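About Voltwood

Our Story

Voltwood is a small repair and rewiring shop for table lamps, floor lamps, chandeliers and old radios, and we have been at it for 19 years now. If you have a lamp that flickers when you walk past it, or a radio your grandfather listened to ball games on that hasn't made a sound since he did, you are very much our kind of person and we would love to meet you.

The shop was started by Lutfa Bhuiyan in the back half of what used to be a shoe store on Asten Street. Lutfa had spent a good part of her working life fixing office equipment for a company across town, and she was pretty happy there, but people kept bringing her their lamps. First it was a cousin, then the cousin's neighbors, then a lady from the bakery who had a brass floor lamp with a cord so stiff it cracked when you bent it. There were evenings when you couldn't sit down in Lutfa's kitchen for all the lamps on the chairs! Her family suggested (kindly, but more than once) that it might be time to find a place with a door that locked and shelves of its own.

The shoe store still had its long bench along the back wall, where the shoe repair used to be done, and that bench is the one we work at today. It has been sanded down twice and it still smells a little of polish in the summer.

Zeeshan Butt came in a few years later as a customer, with a tube radio wrapped in a bath towel. He asked so many good questions while it was being looked at that Lutfa offered him a stool, and then a part-time job, and these days he runs the radio side of the shop from top to bottom. If you call and hear big band music in the background, he has one on the bench and is giving it a long test. We like to leave a radio playing for a full afternoon before we call you, even when it sounds fine in the first ten minutes, and we hope you'll be patient with us about that.

How We Work

Bring your piece in, or send us a note first if it's large or fragile or you're coming from a distance. We'll take a look with you standing right there if we can, and write up a ticket with what we found and what we think it will cost. The look is free. Most lamps are ready in 4 or 5 working days, and radios take longer, sometimes a good deal longer if we have to hunt for a part.

We try hard to keep what can be kept. An old shade with a bit of yellow in it, the maker's paper label under the base, the felt somebody's aunt glued on crooked, all of that stays unless you tell us otherwise. The wiring is another matter. Old cords don't last forever, and if yours is past its time we will say so plainly, and we'll show you so you can see it for yourself. 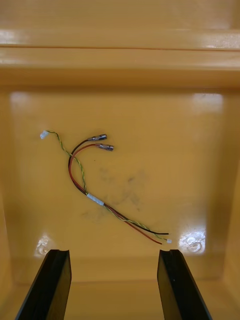

We get asked quite often whether it's worth repairing something that wasn't expensive to begin with. That is really up to you, and we've never once talked a person out of fixing a thing they loved. Mrs. Amegashie, who was one of our very first customers and still stops in with lemon cake, has a plastic bedside lamp that has been through our hands three times. She read to all of her children by it and now she reads to theirs.

Classes and Visits

Every November we hold a lamp evening at the Vorkent library, where you can learn to replace a plug and a socket on your own lamp and take it home afterward. There's coffee, and Zeeshan brings one of his radios along for company. Places go quickly, so do put your name on the list at the counter if you'd like one.

Find Us

We're at 84 Asten Street, the green door beside the florist, with parking in back. Ring the bell if the door is shut, we may just have our heads down over something. We updated this page in June 2020, and for now we ask that you call ahead so we can set a time for you to drop off at the door.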